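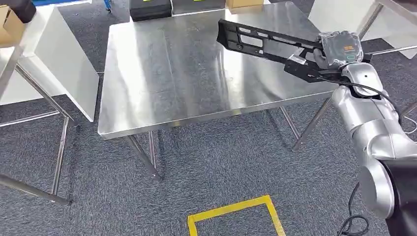
Stukora Customer Help
Ticket 681
Subject: Tovar steel table rocks on carpet and won't stay where we put it
Product: Tovar table, stainless steel
Opened by: Maricruz Robles, Trinovent, Skiltthorpe
Handled by: Nicanor Espinoza
Status: Solved

Maricruz Robles wrote, 9.12 am

Hello there,

I hope this is the right form for tables, as the menu only seemed to offer me shelving or "other" and I didn't much fancy being an "other". We bought one of your Tovar tables in May for our trim room here in Skiltthorpe and I want to say first that we do like it. The top is lovely to work on, it wipes down in a moment, and the folded front edge is a real kindness when you are leaning on it half the morning.

The trouble is that it rocks. It isn't dreadful, you could eat your lunch off it without losing your tea, but we use it for checking long black plastic trim pieces, the moulded sort with rectangular cutouts along them, and they are long enough that one end usually hangs over the side of the table. Each piece has its little clear packet attached and we look at the packet, look at the cutouts, turn the piece over and look again. Whenever you press on the front left corner to turn one, the whole table tips towards you and then settles back with a small clank. We have a batch of 264 to get through and by the end of the first box I was hearing that clank in my sleep.

The second thing, which may be the same thing, is that it wanders. We have yellow tape on the carpet to remind us what goes where, and the table is supposed to keep a respectful distance from it. By late afternoon it has crept forward by a hand's width, and we have to walk it back to its place beside the white unit.

What I have tried so far: turning it round (still rocks, though I think less), folding up a bit of card and putting it under a leg (fine until teatime, then squashed flat), and telling people not to lean on it, which lasted no time at all.

Could it be that we have a bad leg? They look straight to me, but they do slope, so it's hard to judge by eye.

Many thanks,
Maricruz

Nicanor Espinoza replied, 10.05 am

Good morning Maricruz,

Thank you for such a thorough note, and I am sorry about the clank. You did find the right form. I have moved you over to tables at our end so you need not be an "other" any longer.

I wouldn't go as far as a bad leg just yet. A table with slim legs on carpet can rock for several quite ordinary reasons, and you have given me a very good clue by saying it was a little better when you turned it round. If the fault were entirely in the table, the rocking would have followed the table to its new position and felt much the same. If it were entirely in the floor, it would have stayed in the same corner of the room. "Less" makes me wonder whether you have a bit of each.

Would you be able to do the following when you have a quiet quarter of an hour and a second pair of hands?

Take the trim off the top and anything else that is resting on it.

Carry the table to a hard floor if you have one. A corridor or a kitchen is ideal. Please carry it by the frame underneath and not by the folded edge, which can be unkind to fingers from below.

Press on each corner in turn and tell me which ones move.

Measure from the floor to the underside of the top at all the corners. They should come to 74 centimetres, and a hair either way is nothing to fret over.

Have a look at the diagonal braces between the legs and see whether you can shift any of them by hand.

Kind regards,
Nicanor

Maricruz Robles wrote, 11.48 am

Hello Nicanor,

We don't have a kitchen so much as a cupboard with a kettle in it, but the corridor outside is tiled, so out it went. I had help with the carrying. It is lighter than it looks, and we got round the door frame on the second attempt with only a little bad language.

On the tiles it rocks too, but only just. You have to be looking for it. Front left and back right, which I gather is always the way, like a café table. Three corners measured 74 exactly. The front left was short, and I measured it over and over before I believed myself: it is five millimetres off the tile when the others are down, if I hold the table steady on the opposite corner. I hope that makes sense. I drew a picture for myself and then couldn't follow the picture.

The braces at the front feel solid. On the side that faces the white unit there is one I can waggle with two fingers. I hadn't noticed, and I don't suppose I would have, because that side is tucked in next to the unit and you would have to get down on your knees.

Is that something we did when we put it together? I have a guilty feeling about it. There were some fixings that went in rather stiffly, and it was the end of the day.

Maricruz

Nicanor Espinoza replied, 12.20 pm

Hello again Maricruz,

Please don't feel guilty. That is beautifully measured and it tells me nearly everything. I am fairly sure what has happened is that the braces were tightened fully one at a time while the frame was on its side or upside down. The first one pulls its leg over a touch, the next one holds it there, and the last one never quite gets to sit properly, which leaves you with a twisted frame and one loose brace. I have done it myself with the table in our own showroom, in front of a customer.

You will need the key that came with the table, or any one that fits, and something soft to lay down.

1. Put a blanket on the tiles and turn the table over on to its top. Brushed steel shows a scratch most clearly when it runs across the grain, so lift and lower it and try not to slide it.

2. Loosen every fixing on the braces by one full turn. All of them, the solid ones too. Don't take any out.

3. Turn the table the right way up again, with the fixings still loose. It will feel a bit like a newborn calf at this point.

4. Put both palms on the middle of the top and lean down firmly. The legs should find their own places on the tile.

5. Tighten each fixing until it just grips, working diagonally across from one to the next, and then go round once more in the same order to finish them.

Leave it on the tiles until you have checked the corners again. If you tighten it on carpet, the frame will happily take on the shape of the carpet.

Nicanor

Maricruz Robles wrote, 2.31 pm

Well, that was rather satisfying. The calf is now a table.

It did exactly as you said. When I leaned on it there was a little creak and the short leg dropped, and then the loose brace lined itself up and the fixing went in with my fingers. I went round twice. On the tiles it now doesn't move at all, whichever corner I press, and all four measure the same. I was so pleased that I made everybody come out and press it.

Then we carried it back in and it rocks. Not the way it did before - no clank - but there is a softness at the back right, as if that leg were standing on a cushion. I could have wept, but I had a biscuit.

I have turned it round as before, and this time the soft corner stays where it is in the room. So that is your "bit of each", I suppose.

The carpet is grey with a bit of texture to it and looks perfectly flat. Is there something I should be feeling for?

Nicanor Espinoza replied, 2.50 pm

A biscuit was the right decision.

Yes, have a feel for a dip or a ridge in what is under the carpet. In a lot of workrooms the carpet is laid over panels, and a slim leg that lands near the corner of a panel can press it down slightly where a wide desk leg would never notice. Stand on that spot in your socks and shift your weight from heel to toe, and then do the same a good step away for comparison.

If you do find it, the cheapest cure is to move the table a little until the leg is clear of the join. That should help with the wandering as well. A table that rocks will walk, a tiny step with every push, and always towards whoever is pushing.

Nicanor

Maricruz Robles wrote, 3.36 pm

I have now been seen in my socks by a delivery driver, but you were quite right. There is a soft patch, no bigger than a dinner plate, precisely where the back right leg goes. One step to the side and it is as firm as anything.

We have shifted the table along away from the white unit by the width of my hand. It still leaves room for a long piece to stick out at the front without anyone catching a hip on it, and it is well clear of the yellow tape. I pressed every corner and then did a dozen trims at my usual speed, turning them the way I always do and being none too gentle, and it stayed put.

I have asked the building people to look at the panel, and I'd like to leave this open overnight in case it starts creeping again, if you don't mind.

One small extra question while I have you. The top has picked up some faint scuffs and smudges. Is there anything we should or shouldn't be using?

Nicanor Espinoza replied, 3.58 pm

I'll gladly leave it open.

For the smudges, warm water with a drop of washing-up liquid on a soft cloth, wiped along the grain, and then a dry cloth the same way. Please keep wire wool and bleach well away from it. The scuffs may soften a little with wiping but I wouldn't chase them, as rubbing at one place tends to leave a shiny patch that bothers you far more than the scuff did.

If your packets ever leave a sticky mark, a little cooking oil on a cloth will lift it. Wash the oil off afterwards, or your trims will go skating.

Maricruz Robles wrote, 10.14 am

Good morning Nicanor,

No creeping. I put a pencil dot on a scrap of tape by one of the legs before I went home, and we have been at it since eight and the leg is still on its dot. The washing-up liquid took off most of the smudges too.

Please do close the ticket, with my thanks. Might I suggest that the bit about leaving the fixings loose until the table is standing up goes on the front of the leaflet? I found ours in the drawer and it is on the back, underneath the part about recycling the box.

Maricruz

Nicanor Espinoza replied, 10.40 am

I have passed that on to the person who looks after the leaflets, with your exact words. Closing this now. If the dot and the leg ever part company, reply to this message and the ticket will open itself again.

Good luck with the rest of the batch.

Nicanor

Cause recorded: frame tightened out of square at assembly, one side brace loose; soft floor panel under back right leg.
Fix recorded: fixings loosened and retightened on a hard floor, table moved clear of the panel.
Parts sent: none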